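Hatden Pantry Items: food packets and storage containers on a table

README for release in the July folder
Maintained by Nosipho Jacobs

Overview

Hatden Pantry Items is a collection of records on small food packaging as it is met on a kitchen or work table: pouches, bags, tubs and jars, full or part full, standing or lying. Each record covers one arrangement of items on a table and consists of still pictures, an item list and a short text note. The release holds some 600 records, drawn from a stock of 48 items. The items are sorted into 10 groups by packaging type. Contents are a secondary field, so a pouch of jelly and a pouch of purée sit in the same group.

The collection grew out of the Bemeck shelf lists, which were only ever spreadsheets. Item codes have been carried over from Bemeck unchanged, including the gaps in the numbering. Please do not renumber them. Two of the older spreadsheets at Potgieter still refer to the same codes.

Layout of an arrangement

Most arrangements use two items: one rigid (box, tub, jar) and one flexible (pouch, bag, sachet). The rigid item is entered first in the item list whatever its position. Positions are written in words relative to the table, using near, far, left, right and middle, and are taken from the side where a person stands to handle the items.
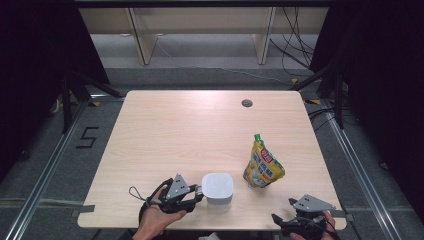
Spacing is not fixed. Items may touch, and the notes field should say so when they do. Where a flexible item will not stay upright after two attempts, it is entered as lying and the arrangement is kept.

Fields

item_code
Code from the Bemeck list. Two letters and a number.

group
Packaging group. Values are listed under Groups.

wall
Rigid or flexible. A soft bag inside a rigid box is entered as rigid.

see_through
Yes, no or partly. Partly is used for bags with a window and for tinted tubs where the level of the contents can be made out.

closure
Lid, screw cap, fold, seal, clip or none. If the closure is outside the picture, enter unknown. Do not fill it in from another record of the same item.

fill
Empty, low, half, high or full. For opaque items the value is taken from the item list and marked with an asterisk.

stance
Standing, leaning, lying or propped. Leaning means the item is tilted but holds itself up. Propped means the lower edge has been bunched or folded to make a foot. The difference is small and the two values may be merged for most uses.

print
Main colours of the printing, followed by any figure or drawing, followed by text if it can be read. Text in scripts other than Latin is entered as the name of the script or language only. Transcriptions may be added later.

notes
Free text, one or two sentences.

Groups

Spouted pouch
Film bag, flat or gusseted
Sachet
Lidded tub, opaque
Lidded tub, clear
Open tub
Jar
Carton
Tin
Other

The last group has 5 items in it, mostly nets and trays. It is kept so that every item has a group, and should be left out of any comparison between groups.

Notes on flexible packaging

Film bags change shape each time they are picked up. No attempt was made to restore the shape between records, so the same item code can appear smooth in one record and badly creased in the next. Height and width in the item list were measured with the bag flattened under a ruler and will not match its standing height.

Glossy film gives bright patches along the folds, and these can hide small printing. Where part of the label is lost in this way, the print field is filled in from what can be read in that record. Readers who want the full label should use the item list, which has a line for front and back.

Pouches with a spout are entered with the colour of the cap as well as that of the body. Several pouches in the stock share a body colour and differ mainly at the cap.

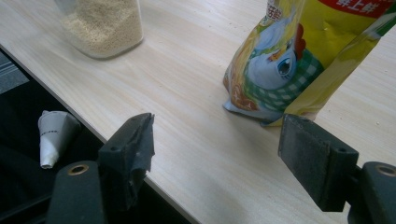
Notes on dry contents

Grains, seeds, pulses and cereal are held in the clear tubs. Contents are named at a general level (grain, seed, bean, flake) unless the tub was filled from a labelled packet and the packet is in the item list. Small pale grains are hard to tell apart in a picture, and the general term is preferred wherever there is doubt.

Tubs filled to the top should be entered as full even if the lid is off. Shaking or carrying settles the contents, and the fill value may drop by one step during a session. Enter the value for the record in hand.

Condition of stock

Packets past their printed date were taken out and replaced with the same product where possible. Replacements keep the item code and gain a letter, as in FB12b. Damaged tubs were not replaced. Scratches and cloudy walls are mentioned in the item list under wear.

Known faults

Stance was not recorded in the earliest records. The field reads blank there and should be treated as unknown.

Leaning and propped were used loosely before the definitions above were agreed.

A few opaque tubs were entered under the clear group. Corrections are in the file changes_groups and have not been applied to the main table.

The colour word lime was dropped in favour of green or yellow-green, but it survives in older print entries.

Related material

The Bomier drawer set uses the same fields with cutlery and hand tools. Its group values are different and the two tables cannot be joined on group. Joining on wall and stance works.

Changes and corrections

Send corrections to Nosipho Jacobs with the record number, the field and the proposed value, one per line. Corrections to the item list itself need the item code and are made once a month.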